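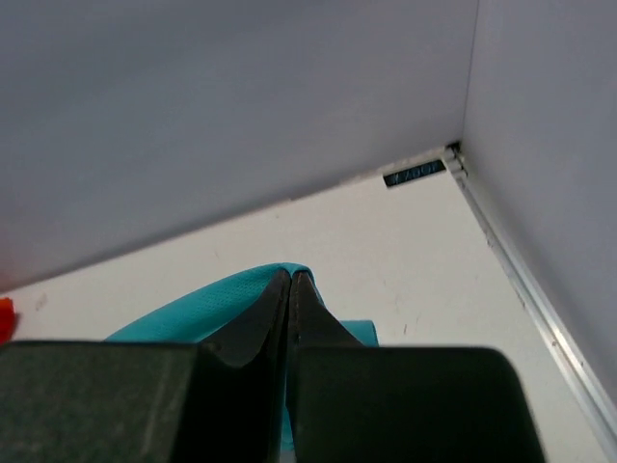

Drivum Police and Property Room Supply, p. 264

Treloar Pass-Through Evidence Locker
Item no. 3410

The Treloar is a steel evidence locker built into the wall between an intake area and a property room. Officers deposit items from the front at any time of day. Property staff take them out from the back. Once a front door is closed it cannot be opened again from the intake side, so an item stays secured until it is logged in.

Compartments come in small, medium and large. Small compartments take envelopes, phones and narcotics packages. Medium compartments take paper bags and boxed items. Large compartments run the full depth of the unit and are meant for long guns and bulky property. Any mix can be ordered in one cabinet, and cabinets can be bolted side by side.

Locks
The standard lock is a push-button latch that needs no power. Turning the rear handle resets the front door. Departments that want a record of each deposit can order the Vido electronic lock instead. Vido asks for a badge number and a case number, then saves the time the door was closed. The log holds 1000 entries before the oldest is overwritten and can be saved to a spreadsheet. The keypad runs on building power with a battery backup. If both are lost, the doors stay locked and the rear side opens with a key.

Refrigerated section
A refrigerated cabinet is available for blood and sexual assault kits. It has its own thermostat and a temperature alarm with a contact for your building system. It needs a dedicated outlet and open space above the compressor for air flow. It is shipped separately from the dry cabinets.

Installation
The wall opening must be framed and finished before delivery. Send us the wall thickness with your order, as the trim is cut to fit. Two people can set a single cabinet with a pallet jack. Anchors are included for concrete and for wood studs. Drivum can quote installation within driving distance of our Ultommont warehouse; outside that area we ship by freight with a lift gate.

Included
Steel cabinet, gray powder coat
Front and rear trim
Anchor hardware
3 rear keys
Number plates for all doors
Printed door log sheets

Not included: wall framing, electrical work, network cable. 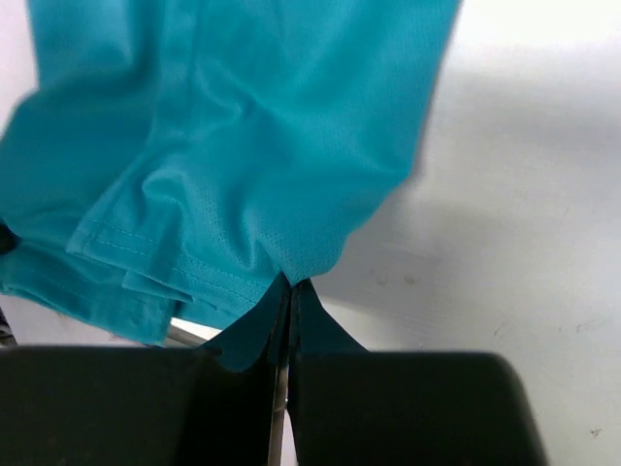 What happens if an officer closes the wrong compartment by mistake?
Property staff have to open it from the rear. The front door will not release from the intake side, even with a valid code, and with the Vido lock both the deposit and the release stay in the log.

Ordering
Cabinets are built to order. A drawing is sent for approval in advance, and production starts when the signed copy is returned. Purchase orders from city, county and state agencies are accepted. For layouts and quotes, ask for Hala Nasrallah in agency sales. For replacement keys and lock parts, contact Hjørdis Hägglund in service and have the serial number ready. It is stamped inside the lower rear door.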